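The Anthurium That Would Not Quit
Ohemaa Frimpong on watering, drips and one very stubborn houseplant

Three leaves, one of them brown. Seventeen dollars, marked down from more, at the back of the Skumar garden center in October. I bought it anyway. My sister said throw it out by Christmas.

It's still here. Bigger than my head now, the leaves, and shiny enough to make visitors poke them to see if they're plastic.

Watering was the hard part. I'd been using a coffee mug. Bad idea, all the water lands in one spot and digs a hole in the bark. A can with a rose head spreads it out, and a long spout gets in under the leaves so you're not lifting them with your other hand. Mine is cheap plastic. Fine. The fancy copper ones from Zevero run to 80 dollars and hold less then you'd think.

Tip slow. Stop, let it soak, go again. Dump whatever collects in the saucer. And keep a towel close, becuase the last drips always go on the table.
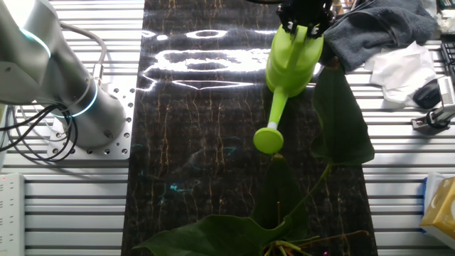 Where to put it

Bright window, no direct sun. Mine sulked for a month on the south sill, then moved to the hall side of the kitchen and perked up. Radiators are murder. So is the spot by the front door, ask my fern.

Feeding: half strength, spring and summer, skip the winter. I use whatever's on the shelf.

Dust the leaves with a damp cloth, one hand flat underneath. Takes five minutes. Cats and kids should be kept off it, the sap is nasty stuff and chewing on a leaf hurts.

Flowers? None yet. One fat bud on 24th January, which I checked twice a day until it opened up into another leaf. Big one, though.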